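Last updated: February

I've been teaching our little arm to tidy the workbench with a pair of hand-held grippers, and the fiddly bit is always the grip, so a few things I do now before I record anything. 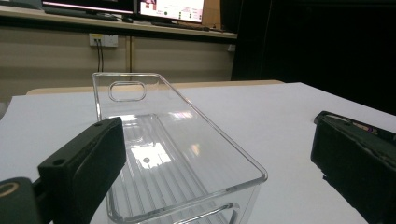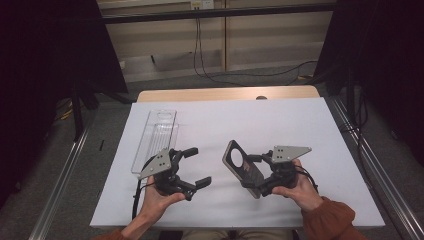 My first tip is to practise slowly until your wrists stop wobbling! I do 8 dry goes before I save one. Clear plastic is a pain (mine catches the light and throws bright patches on the floor of the bin), so try moving the lamp first. Keep your cables off to the side, and bin any take where you fumbled. I kept 291 out of 300 last time.

Comments

Does the Gekmont kit need a sheet on the table?

I use an old pillowcase, works fine.

Four goes and my wrists ache!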